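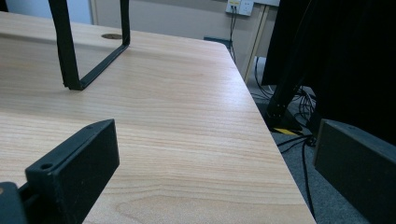
The long road to a clean table

Can a machine do the chores yet? We spent a week in April with the people trying to find out.

Ask Rasha Sayegh what the hardest object in a house is and she doesn't say the wine glass or the fitted sheet. She says the table.

"Everything lands on it," she tells me, already halfway across the workshop at Tesano. "Keys, mail, half a sandwich, somebody's homework. If you can clear a table the way a twelve-year-old clears a table, you can do half the jobs in the house."

I've wanted a robot to do my dishes since I was small enough to need a stool at the sink, so I arrived ready to be dazzled. I left dazzled by something I hadn't expected, how much skill there is in the dull stuff. Picking up a spoon that's lying flat. Deciding whether a scrap of paper is rubbish or a receipt. Wiping right up to the edge of a board without sending the crumbs onto the carpet.

Teaching by hand

Much of the work at Tesano starts with a person and a gripper held in the hand. It has two flat black fingers that open and close, and whoever is holding it does the chore with those fingers and nothing else. A camera rides along. The recordings then go into training the arm that will try the same job by itself.

Dalal Twal let me have a go. My task was to move a cup from one side of the table to the other, and I knocked it over twice (twice!) before I got it there. You don't realise how much your fingertips are telling you until they're replaced by two hard pads. Dalal, who has been at this since the project began, can fold a tea towel with hers in the time it took me to find the handle.

The team has 1,340 recorded runs of table clearing so far, in seven different rooms. The rooms matter as much as the runs. A robot that has only ever seen one table thinks all tables look like that one, and then it meets a darker stain or a cord running past the corner and loses its nerve.

So how good is it?

Better than I thought, and patchier. In the last round of tests the arm was given 156 tables to clear and finished 96 of them with no help. When it goes well it is a joy to watch. It slides a plate to the edge, gets a finger underneath and lifts, a trick it picked up from the people who taught it.

When it goes badly it goes badly in ways no person would. I watched it wipe the same clean patch four times while a puddle of juice sat a hand's width away. Joelle Awad, who runs the tests, just wrote it down and reset the table.

The shop floor is a little further along. At Koltent, a small firm that packs kitchen hardware, an arm has been sorting brackets into trays since last winter. Suha Chidiac, the shift lead, likes it a good deal more than she thought she would. The parts are always the same, the light never changes and the trays are bolted down. "Put my kitchen in front of it and it'd cry," she says.

That gap between the bolted-down tray and the family kitchen is where all the interesting work is. Laundry is still slow. Dishwashers are coming along nicely, provided someone else opens the door. Beds, Rasha reckons, are years off, and she laughs when I ask about bathrooms.

Would she have one at home? She thinks about it while she winds up a cable. Yes, she decides, for the table, after dinner, as long as she could stay and watch.

On my last afternoon the arm cleared a bowl, two forks and a crumpled napkin in a little under four minutes. I could have done it in fifteen seconds. I clapped anyway, and so did Dalal.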